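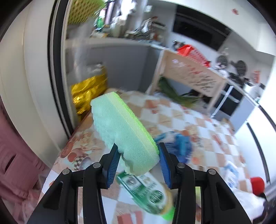

I gave up coffee in September, which is a stupid month to give up coffee, and I did it mostly to win an argument with Hendrik Michiels. Hendrik had said that I couldn't get through a morning without it. I said I could. I was right, in the sense that the mornings went by and I was present for them.

What I needed was something hot to hold. I had always thought of tea as what you get offered when the coffee machine is broken, but there was a box of bags at the back of the cupboard from some previous version of myself, and I drank those for a week. They tasted like a warm envelope. I mentioned this to Naomi Mwakalinga, who grew up in a house where the kettle was never really off, and she asked how long I was leaving the bag in. I said I took it out when I remembered it. She was quiet for a while.

So I got lessons. They took place at Naomi's kitchen table and had no structure at all. Lesson one was that black tea wants water at a proper boil and green tea doesn't, and that most people who say they hate green tea have been scalding it. I had been scalding everything. Lesson two was that four minutes is a length of time and you can measure it. I'd been going by feel, and my feel turned out to run anywhere from ninety seconds to the end of a phone call.

Her brother-in-law, Nassoro Massawe, came by halfway through and told me all of that was nonsense and the only correct way was to boil the tea in the pot with milk, ginger and more sugar than I would like to write down. He made some. It was the best thing I had drunk in a month, and Naomi wouldn't discuss it.

After that I did what I always do, which is spend money. There's a shop near the station called Clinditz that sells loose tea from big tins, and you're allowed to smell things. The woman who runs it, Mélanie Petrenko, asked me what I liked. I said "not envelope." She took this well, and sold me a small bag of an oolong that cost more than my shoes, gram for gram (I did the math at home, which I don't recommend).

I should say something about the oolong. The first cup was fine. I thought, well, there goes that money. Then I did what she'd told me and poured more water over the same leaves, and the second cup was a different drink - sort of buttery, with something like peach skin way at the back. The third was better than the second. By the fifth I was standing at the counter at 11 p.m. wide awake, telling the cat about it. Tea has plenty of caffeine in it, by the way. I had somehow decided it didn't count.

I also bought a kettle. It's a Rieger, it has a temperature dial, and it beeps when it gets there, then beeps again 13 minutes later in case you've wandered off, in a tone I can only call hurt. Before that I had tried a cheap one from Idero that claimed to hold at any temperature you wanted, and it did, provided you wanted boiling. It went back.

Things I have not bought: a bamboo whisk, a clay teapot you're only supposed to use for one kind of tea for the rest of your life, a small clay frog to pour the leftovers on. I have looked at the frog several times. Jordan Furnival from work has the frog. He says it changes color. I don't want to hear any more about the frog until I've been paid.

What I wasn't ready for was how much of my personality had been coffee. I used to say "not before my coffee" to people and they'd laugh and leave me alone. Try that with tea. "Not before my lightly oxidized Taiwanese oolong" gets you a very different look in the elevator. I've gone back to just being unpleasant in the mornings without giving a reason.

Hendrik, for the record, has not conceded. His position now is that switching to another hot caffeinated drink isn't quitting anything, and that I've only made the habit slower and more expensive. I told him he was welcome to come over and have a cup while he thought about it. He had three. He asked for milk in the oolong, and I let him have it, and I'd like that remembered the next time somebody calls me a snob.

Next up is a smoky one Mélanie keeps on the top shelf. Naomi says it tastes like licking a campfire. I've ordered 6 ounces.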